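Kitchen robots are still stuck on the pot lid

November 2025

The sales pitch for the home robot has been the same for years now. You come in from work, the thing has tidied up, and supper is on. Karach, a small company that sells robot arms to commercial kitchens and would like very much to sell them to you, repeated a version of it last week when it announced a countertop system called Ondel. Orders open in December. The company says the arm can handle "everyday cooking tasks," a phrase that appears four times on its product page and is explained in none of them.

We asked what the everyday tasks were. The answer came back as a list with two entries: putting food into a pot, and dealing with the lid.

That is a short list for a machine meant to give you your evenings back. It is also a fairly accurate picture of where the whole business stands. Arms like this one have gotten good at picking up a single object that sits in a clear spot and doesn't mind being squeezed. They are much less good at the rest of the job, and supper is mostly the rest of the job. 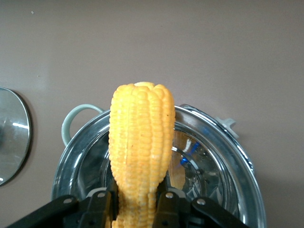

Corn is a kind choice for a test. It is firm, it has an obvious shape, and you can grab it hard without ruining anything. Try the same grip on a ripe tomato or a raw egg and you will be wiping the counter yourself. The cob the arm is holding has also been fully husked, so one of the more annoying parts of cooking corn is already out of the way. The two fingers have it pinched down low where it narrows, which looks like a sound enough hold. Anyone who has shucked a dozen ears over a paper bag will notice which half of the work was left to the machine.

Karach put Ondel through two kitchen routines this fall, one with food and one with cookware. In all, the company says, it logged 1,248 attempts and counts 1,179 of them as successes. On paper that is a good score. Sixty-nine failures is a small share of the total, and if a new hire at a diner did that well in the first month nobody would complain.

The trouble is in how an attempt gets counted. Each one covers a single pick or a single placement. Moving an ear of corn into a pot is one pick and one placement. Making a pot of corn means filling the pot with water, getting it onto the burner, turning the heat on, adding several ears, finding the lid, setting it down straight, checking on it, taking the lid off again while steam comes up at you, and lifting the corn out. String that many steps together and a small chance of trouble at each one becomes a good chance of trouble somewhere before you eat. Karach did not publish a number for whole meals. When we asked for one, we were told that full meals were "a later milestone."

Yichen Ding, who runs testing for the company, was more direct than the product page. "If you want to know whether it cooks, it doesn't cook," Ding said. "It does pieces of cooking. I think the pieces are worth having, but I wouldn't tell my mother to throw out her spoons."

Ding said lids were harder than the team expected. Clear glass is a known headache for cameras, which tend to look through it to whatever is underneath. The thin rim gives the fingers little to get hold of when a lid is lying flat, so the sensible target is the knob, and every brand of cookware seems to have its own idea about knobs.

Time is the other thing missing from the announcement. In the demonstration Karach gave us by video call, moving one item into the pot and then covering it took the arm 15 minutes, including two pauses when a person had to reset it. The company says the shipping version will be faster. It would have to be. A seven-year-old can put a lid on a pot in the time it takes to read this sentence, and can be asked to set the table afterward.
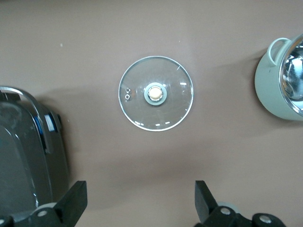 Can you buy a machine today that will make dinner while you're out?

There isn't one on sale that will do it in an ordinary kitchen without a person close by. The arms now on offer can manage single steps with familiar objects, and somebody still has to lay those objects out, watch for mistakes, and do the parts in between.

The shop floor tells a similar story, with a little more to show for the money. Disholm, a packaged-food plant that took on an earlier Karach arm under the name Jin, uses it to move sealed jars from a belt to a tray. The jars are all the same size. The belt stops in the same place each time. A worker stands a few steps away and steps in when a jar falls over, as she did before the arm came, though the plant says she is now able to look after a second line as well. It is a real saving and a modest one. The plant looked at having the arm put lids on the jars too and decided against it for now.

Jin works at Disholm for a simple reason: the plant was built around doing one thing over and over. Your kitchen wasn't. The good pan is in the dish rack tonight and under the stove tomorrow. Somebody bought a new lid that doesn't quite match. There is mail on the counter. People handle all of this without thinking, and so it rarely shows up in a company's test plan.

Karach has not given a price for Ondel. It did say that buyers will need a clear stretch of counter, a fixed mounting point and a list of approved cookware, which the company will supply. The list currently runs to one pot.

Ding said more cookware would be added as testing goes on, with frying pans the likely next step. Asked about washing up afterward, Ding laughed and said the arm is not rated for water.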